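Speaker notes – "Can it do the dusting yet?"
Evening talk, Zostness library hall. 22 minutes plus questions. Slides are numbered in the margin of the printed copy.

Opening (2 min)

Start without a slide. Ask who has pushed in a drawer with a hip this week because both hands were full. Wait for hands. Then say that what they did is one of the hardest things I know how to ask a machine to do, and that I've been happily obsessed with it for years.

Say early on what I'm going to claim: machines can do some chores now, they can nearly do a few more, and the ones in between are the fun part. Don't promise dates. Somebody will ask for one anyway.

Slide 2: The easy end (3 min)

Floors. Everyone knows the floor robots, so keep it short. A floor is flat, it stays where it is, and if you miss a spot you can come back tomorrow. Same goes for the shop: the Stüber packing line moves 600 cartons an hour and hasn't needed anything clever to do it, because every carton turns up in the same place facing the same way.

Pause here. Ask what in their own kitchen turns up in the same place facing the same way. (Usually somebody says the toaster. Let them have it.)

Slide 3: Why a drawer is hard (5 min)

Bring the little drawer unit out from under the lectern. Pull one drawer slowly and talk while doing it:

– You have to find the edge or the knob, and on white furniture under bright light there's hardly any contrast to go on.
– You pull, and it sticks, and you wiggle. Your wrist does the wiggling before you've thought about it.
– You have to know when to stop. Some drawers have a catch at the back and some end up on your foot.
– Then you need to push it in straight, and small drawers love to go in crooked.

Do the crooked one on purpose. It always gets a laugh, and it makes the point better than I can.

Now the part I love. Nobody writes rules for this anymore if they can help it. You let people do the job with grippers in their own hands, you record where the grippers went, and you train on that. The printed black-and-white squares on the cubes are position markers. A camera picks them up and works out where each hand is and how it's tilted. At Paluvberg they collected 3,000 drawer pulls that way before the machine opened its first drawer alone, and it still jammed the second one. I was in the room and I cheered for both!

Slide 4 (leave it up for a bit, let people look before talking): a white desk with a row of small drawers, a hutch above it, a lamp on top. Point out the two grippers, held by a person, and the markers on the back of each. Then point at the two white service robots over on the left. Say: plenty of smooth shell, and the desk doesn't care about any of it. What counts is what happens at the fingertips. Mention the lamp last – ask how they would dust under it one-handed.
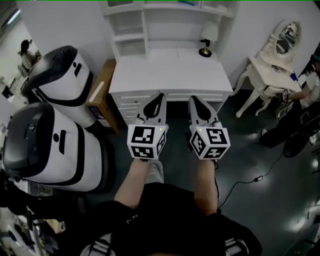 Slide 5: The shop floor (4 min)

Change of pace, walk to the other side of the stage.

The Prindis workshop trial is my favorite example because it's so ordinary. Sorting returned fittings into bins, end of shift, the job everyone puts off. The arm managed 16 bins without help, then met a bag with a knot in it and stopped. A person untied the knot in two seconds and the arm carried on. I think that's a terrific result. A machine that does the dull stretch and stops politely at the knot is worth having.

If time is short, drop the bit about conveyor heights.

Slide 6: So, yet? (5 min)

Go down the list, quick, one breath each:

Vacuuming – yes.
Moving boxes of one size – yes.
Wiping a clear table – pretty well.
Opening a drawer it has practiced on – often.
Opening your drawer, at your house, with the string sticking out – not yet.
Dusting a shelf full of small things – ask me again in July.

Speed comes up every time. The honest answer is slow. Show the drawer clip at normal speed, never sped up, even though it feels long from the stage. People lean in when the fingers get close to the knob.

Close (3 min)

Invite two people up to try the pair of hand grippers on the drawer unit. Tape the lamp down first. Keep the spare finger pads in my jacket, left pocket, and remind whoever is trying that they can't feel the knob, so they should watch the tips.

Questions from the floor while they try. House lights up at 8:30.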